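Stop Tuning the Software and Look at the Fingers

I have an opinion that gets me into trouble at work, so naturally I'm putting it on the web. Most of the hours we spend "fixing" our demonstration cell should go into the grippers, and most of the hours we spend on the grippers should go into the dull parts. Screws, pads, pivots, the sheet on the table. The stuff you check with your eyes and a fingertip before you even wake the computer up!

Our cell is called Driris (don't ask, I lost that vote) and it's a pair of hand-held grippers, a table and a frame. You pick up the grippers, do a job with them, and the recordings go off to train an arm. I look after it along with Renji Hamada, who likes software fixes a lot more than I do. We argue about this most mornings, and I'm going to use this page to win.

Start with the pads

Each finger ends in a block that's held on through its top face, and that block takes all the abuse. It gets bumped on the table, squeezed against its partner and dropped (sorry, Renji). My rule is to open the jaws over something plain and pale before every session and look at the pair from behind. Dark pads on a white background give you every edge for free. Check the corners, check the lower edge, check that both tops look seated the same way.

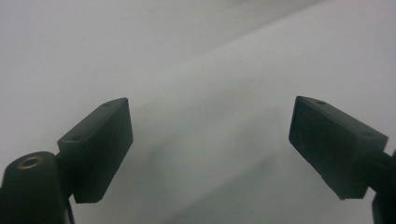
Then the pivots

People skip the pivots because they don't look like they wear. Ours do. We went 31 sessions once without touching them and ended up with a left finger that closed a hair later than the right. Try seeing that on a graph. I couldn't, and I had 679 recordings to look through. I found it in the end by wiggling the thing between thumb and finger -- a bit of slop you could feel straight away.

So now I wiggle first. Each link gets pushed sideways, gently, with the jaws open, and then I do it again with them closed. If one moves more than its opposite number, it comes apart on the bench and we look at the bore and the pin. Lech Chmielewska at Pastley taught me that over the phone, and I've never had a better free lesson.
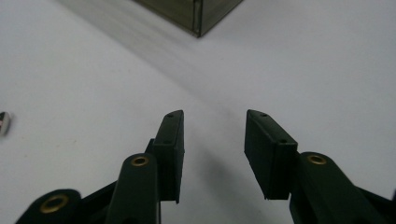
How often should you tighten the pad screws?

Every 17 sessions is what we settled on, plus any time a gripper has been dropped. Go gently, by hand, and stop when they're snug. Overdoing it will strip the hole long before the screw would have worked loose by itself.

Renji's answer to all this is calibration. If the fingers drift, measure the drift and correct for it, and carry on. And fine, I see the appeal! It's quick, you can do it sitting down, and the numbers look lovely afterwards. But play in a joint isn't a fixed offset. It goes one way when you squeeze and the other way when you let go, so you've corrected for a finger that only exists half the time. We threw out some 600 recordings in November after a correction like that, and I was insufferable about it for weeks. 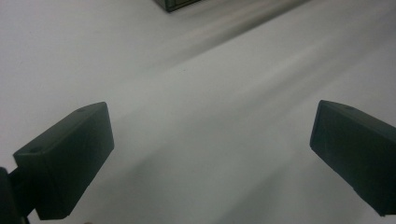 The covering on the table deserves the same fuss, and it gets even less of it. If yours ripples, you get long soft bands of gray running across the white, the sort you can see out past the fingers there, and I've watched people blame the lights for them for an entire afternoon. Smooth it down from the middle, look at it from low down, then look again through the gripper's own camera. Cheap covering is fine. We bought a fancy mat from Sovus once and it curled at the corners, so it lives under the kettle now.

Then there's the cable, which I'd call the most neglected part of any hand-held rig. It pulls on your wrist, your wrist twists the gripper, and you've taught the arm a funny little twist that it will repeat forever. I like plenty of slack by the wrist and a clear run off the side of the table. Hold both grippers out over the work, swing them as far as the job needs, and if you feel a tug, reroute before you record anything. This takes a minute. I have never once regretted that minute, and I've regretted skipping it on more Tuesdays than I'd like.

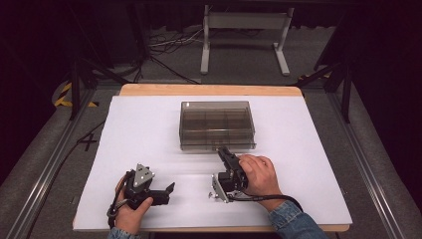
Do both grippers need to be serviced at the same time?

We do them as a pair, even when only one is misbehaving. A freshly serviced gripper feels different in the hand from a tired one, and operators start favoring it without noticing. That preference ends up in the recordings too.

Renji has read a draft of this and wants it known that his calibration script caught a loose bracket last spring, before I did. True! It did. I'd still have found it by wiggling, probably after lunch. We've agreed to try the Pawłowska checklist next, which puts the hands-on checks first and the script second, and he's only allowed to complain about the order once a week.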